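Tresik Mount Figure, Stable Edition
Hornari series, item 353
Page updated 2022-08-02

The Tresik is the riding lizard that players get in the second chapter of Hornari, after the bridge at Levatstead is repaired. This figure shows it in the standing pose from the stable menu, with the saddle on and the head turned a little to the left.
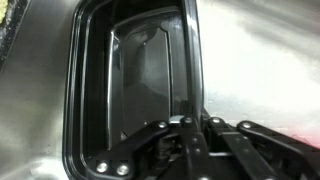
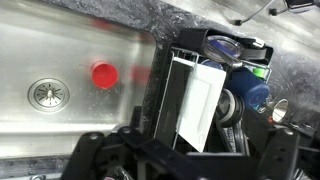 The figure is 73 mm tall without the base and it is cast in solid resin. The saddle is a separate part and can be taken off. In the game the Tresik refuses to enter a town while it is saddled, so many players asked us for a figure which can be shown in both ways. The reins are soft vinyl. Please do not pull on them when you lift the figure.

Painted by hand in the colors of the second game, where the belly is green. The first game had it gray, and we do not make this version any more.

In the box:
Tresik figure
Saddle with reins
Round base with the Levatstead seal
Stat card for the Hornari tabletop rules (speed 70, cannot swim)

The edition is 2868 pieces. The number is printed under the base and on the card, and both numbers should be the same. If they are different, write to us before you open the inner bag.

The Ragnarsson rider is sold separately. It fits this saddle, but the riders from the older set have wider legs and they will not sit correctly.

Clean with a dry brush only. Resin can become soft near a heater or in a car in summer. Second delivery is planned for January.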